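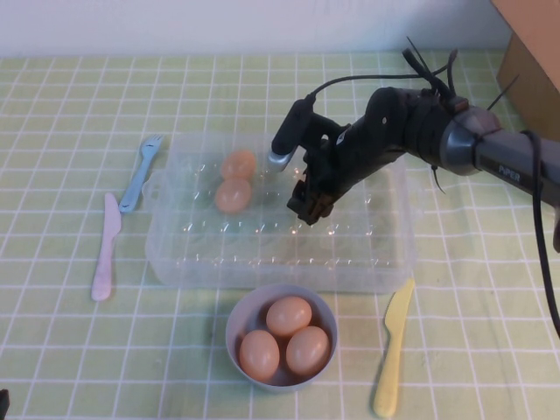 3.2 Moving eggs from a bowl to a tray

Eggs are a wonderful thing to study if you care about how people put food away. They roll, they come in slightly different sizes, and almost everyone has a firm opinion on where they belong. In this section we look at the simplest version of the job: eggs sit in an open bowl, and each one has to end up in its own cup in a storage tray.

We were keen to keep the setup close to a home kitchen. The tray is clear plastic with molded rows of round cups, the kind that slides onto a refrigerator shelf. The bowl is a plain round one, placed right in front of the tray. Figure 3 shows the layout with two eggs already in neighboring cups and three in the bowl, and a light blue fork lying off to the left. We liked having cutlery nearby, as most counters have some.

The tray deserves a word of praise. Because it is see-through, a full cup is easy to spot from the side, and in the Marnura kitchen diaries (some 1,000 entries) clear containers came up again and again as the ones people kept using. We were delighted to see that preference carry over to our own sessions.

What surprised us most was the bowl. Three eggs settle into a loose triangle, leaning on each other and on the wall, and taking one out changes the support for the other 2. Of the 11 people who tried the task for us in July, most reached first for the egg nearest the rim. Several then stopped to steady the pair left behind, a lovely small habit that we had not planned for and now score separately.

Figure 3. Bowl and tray layout, and the bowl from above.
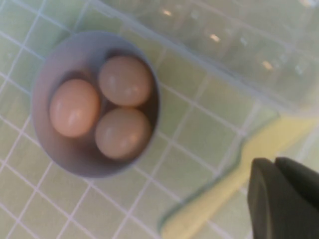 Gistik Household Tasks Group, Skultar
Mar 8, 2022

Seen from above, the eggs fill most of the bowl and none stands higher than the rim. Fingers therefore have to go down into the bowl, and the gaps between the shells are small. A wider bowl would leave more room, but the eggs would also roll farther. We think the snug fit makes for a richer task, and we use the same bowl in Section 3.3, where the eggs go back the other way.

Shares 11 | Comments 2

kitchen_notes: Great read! Did you try a deeper bowl? Mine at home is more like a mixing bowl and the bottom eggs are a pain to get at.

Nakajima reader: The part about steadying the other two eggs is so true, I do it every time. Looking forward to 3.3.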